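Unit 4 handout: Cleaning, Storage and Replacement of Applicators

This unit follows the session on skin preparation and should be read before the practical assessment in April. Students who joined the course late should also obtain the Unit 3 notes from the Beddoe office.

## 4.1 Why applicators are treated as a separate topic

Any tool that touches the face picks up oil, dead skin and product. Powder brushes collect less oil than foundation brushes, but they are often used on more people between washes, and they are therefore a frequent cause of complaint in shared work. In the training salon at Vatden, tools are classed by the product they carry, and the cleaning schedule follows from that class.

The terms used in this unit are as follows.

- **Head:** the bundle of hair or fiber that carries the product.
- **Ferrule:** the collar, usually metal, that joins the head to the handle.
- **Handle:** the part held by the artist, commonly lacquered wood or plastic.
- **Shedding:** the loss of single hairs during use. A small amount is normal in a new brush.

## 4.2 Natural and synthetic heads

Natural hair has a rough outer layer that holds dry powder well and releases it slowly. It also absorbs liquid, so creams are wasted in it and washing takes longer. Synthetic fiber is smooth, does not absorb, and is preferred for liquid and cream products. Students with a client who objects to animal products must use a fully synthetic set and must record this on the client card.

The price of a brush is a poor guide to its working life. Lev Holovko's survey of the Hovness kits covered 118 brushes, of which 31 were withdrawn in the first year. Most of the withdrawals were for loose ferrules, and the cheaper brushes did no worse than the others.

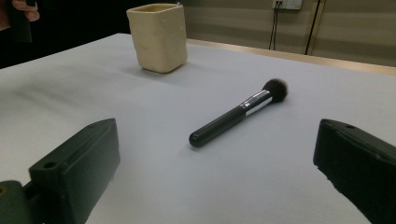
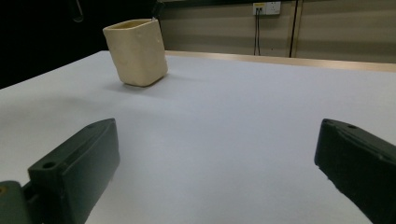 *Reading time: 3 minutes*

## 4.3 Washing procedure

1. Wipe the head on a clean tissue until no more color comes away.
2. Wet the tip of the head in lukewarm water, with the head pointing down. Water that enters the ferrule softens the glue.
3. Work a small amount of mild soap into the head with the fingertips.
4. Rinse, again with the head down, until the water runs clear.
5. Press the head in a towel. Do not twist or pull.
6. Reshape the head by hand and lay the brush flat, with the head slightly over the edge of a shelf or folded towel.

Brushes must never be dried upright in a cup or jar. They may be stored upright once fully dry, head uppermost, in a container that is itself washed weekly. Heaters and hair dryers are not permitted.

Alcohol spray is acceptable between clients for powder brushes only. It does not replace washing, and repeated use will make natural hair brittle.

## 4.4 Records

Each kit has a number and a card. The card shows the date of each wash, the initials of the student and any fault found. A brush with a loose ferrule, a cracked handle or a split head is to be handed to Illia Holovko and is not to be repaired with household glue.

Replacement brushes are drawn from the Grimlow store in room 9. Requests made during a practical session will be met after the session has ended.

## 4.5 Preparation for the assessment

Students will be asked to wash one powder brush and one foundation brush, complete the card for both, and explain the choice of head for two products named by the examiner. Aprons and towels are supplied. Personal brushes may be used if they have been checked in beforehand.

Required reading: course reader, section on fibers and adhesives. Questions about this unit may be left at the office on extension 942.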